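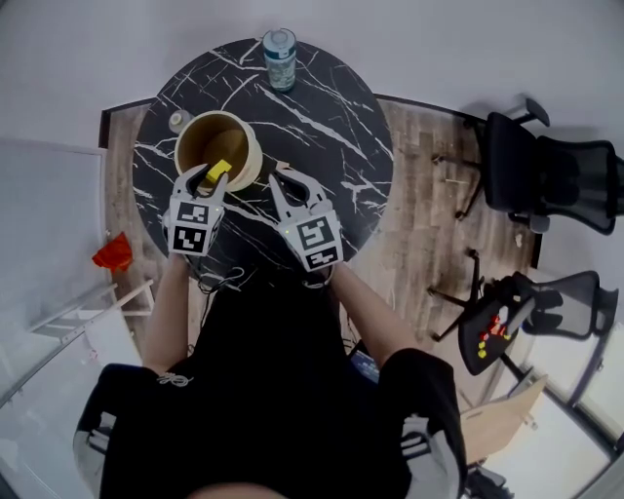 **Figure 3.** Round table task, small yellow block at the bucket.

### 3.2 Block tidying

Blocks go in the bucket one at a time. Household sessions in Daltbridge, coded by Kerslake and Mahuika – 541 pickups total, 15 dropped from the analysis (coders disagreed on start time). A pickup starts at first contact with the block and ends when it's let go. Other things on the table, like the can with the light blue lid in Fig. 3, stay where they are. Not scored.

Blocks on chair seats were a problem. Coded as "off table" at first, then given thier own category in September. Soft seats seperate from hard ones – see Table 2. Floor blocks still lumped together, needs a second pass.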